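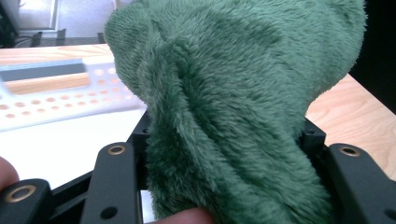 *Reading time: 3 minutes*

# The Rolmont throw in forest green

We've sold a fair few throws over the years, first from the stall and now from the shop in Brivstead, and I don't think any of them has been stroked by quite so many passing hands as the Rolmont. People come in for curtain hooks and end up standing by the shelf with an arm buried in it up to the elbow. I can't say I blame them!

It's a long, shaggy plush, and the green is a proper deep one, the colour of a fir wood late in the afternoon. Because the pile is long it falls whichever way it likes, so you get lighter and darker patches that shift about every time somebody sits down or gets up. If you've had velvet cushions you'll know the sort of thing. You can brush it all one way with the flat of your hand if you like a tidy look, but I never do – I like it best when it's been left in a heap and has gone all hills and valleys.

## Where it goes

Most people have it over the arm of a sofa or across the foot of a bed, and it does very nicely in both places. It has enough body to stand up in big soft folds when you bunch it, so it can make a tired armchair look quite grand. Elsie Heywood, who has been buying from us since the stall days, has hers on a window seat with the spare tucked down behind as a sort of bolster. She tells me the cat was on it before the label was off.

The green is kind to old wood and to anything cream or oatmeal. I'd be a little careful next to a bright blue, although Ashley on our counter disagrees with me and has exactly that at home, and I have to admit it looks lovely.

## Looking after it

Wash it on its own the first time, on a cool gentle cycle, with 3 capfuls of liquid at the very most. Powder tends to sit down in the pile and takes an age to rinse out. Give it a good shake while it's still damp, hang it over two lines if you have them, and keep it well away from radiators and the tumble dryer. Once it's dry, a soft clothes brush will bring it up again. A few loose fibres in the first week or so are quite usual with a pile this long, and they do settle down.

## The particulars

- **Name:** Rolmont throw
- **Colour:** forest green
- **Shop code:** 1315
- **Pile:** long, soft and shaggy
- **Washing:** cool and gentle, no tumble drying
- **Dispatch:** within 7 working days

If you'd like to feel it before you decide, ask for a swatch and Dean Dawber will pop one in the post to you. He does the swatches on a Tuesday, so a note to us by Monday evening will catch that week's envelopes.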